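Notebook, September, trial of the Pekomia simulation subscription
Entry 4, started 9.40 am, kettle already broken
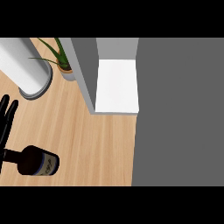
Pekomia sells its room pack on the promise that you can test a pick before you risk any hardware, and Mahfuz wants a yes or no from me before the trial licence runs out. I have spent the morning on the lying-down bottle task. The floor planks are lovely. Somebody has plainly put weeks into that wood grain, and the brown bottle drops a decent shadow on it, but the label is mush and I wanted to use the print to tell which way round the thing had rolled. The plant by the white cylinder has better leaves than anything on our windowsill. None of this helps me pick up a bottle.

Settings: stock gripper, default friction, 100 resets queued. Got to 52 before the licence server went for a lie-down. Restarted, lost the log, wrote a short word in the margin of the paper copy.

Shuk-fan asked whether the neck or the body is the better grasp. The manual has one paragraph on this and it says "as appropriate". Will try the body next, fingers wider, slower close.

Price: 3,000 a year per seat, support extra. Cheuk-hei rang support and got Wen-hsiung Fang, who was perfectly nice and had the server back before lunch. That counts for something. Zudside's pack is cheaper but their glass looks like toffee.

To do: find where friction is set per object (not in the menu it says). Ask Mahmoud for his export script. Save the log somewhere else.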